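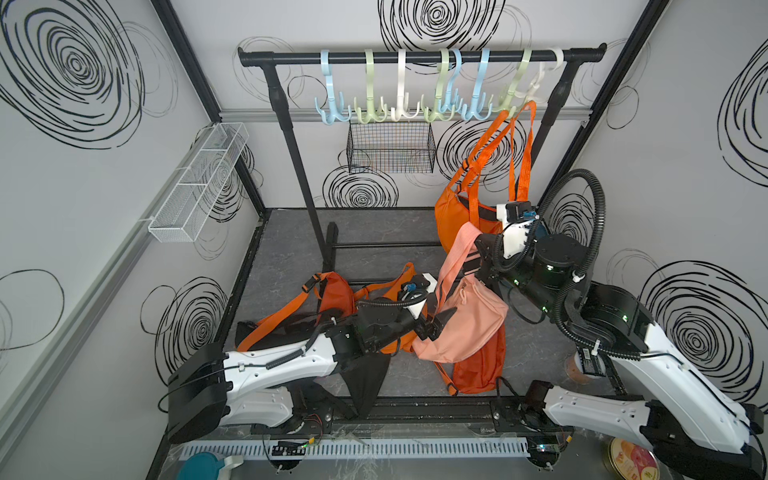

Black rack, pastel multi-prong hooks, five bags.

Bag storage: hooks or shelf?

tinroofmarta
Okay, I finally gave up on the closet floor and went vertical with my bags, and I love it!! Grabbing one in the morning takes me 10 seconds now. Anyone else hanging everything? I've got a canvas Kaltis tote, two crossbodies and an old leather satchel I'm a bit nervous about.

plumbline616
Hooks are great for canvas. Please don't hang the satchel! I left a leather one up for 9 months and the strap stretched so badly I had to punch a new hole. Shelf, stuffed with tissue, done.

quiltandkettle
Gotta disagree with plumb. Mine have hung for roughly 20 years (yes, the same bags) and the straps are fine. Just empty them first. A full bag on a hook is what wrecks it.

plumbline616
Depends on the leather, though. Mine was super soft. Stiff bridle leather, sure, hang away.

tinroofmarta
Ooh, it's pretty soft. Shelf it is, then. What about the crossbodies? They're nylon.

quiltandkettle
Hang them! Nylon doesn't care. Clip the strap to its shortest setting so it isn't dangling into the shoes.

groddale_gal
Jumping in to say wide hooks beat skinny ones, whatever the bag. The thin wire kind left a crease in my Kiltell weekender that still hasn't come out. I'd wrap them with felt.

tinroofmarta
Felt! I have a whole drawer of it. Doing that tonight.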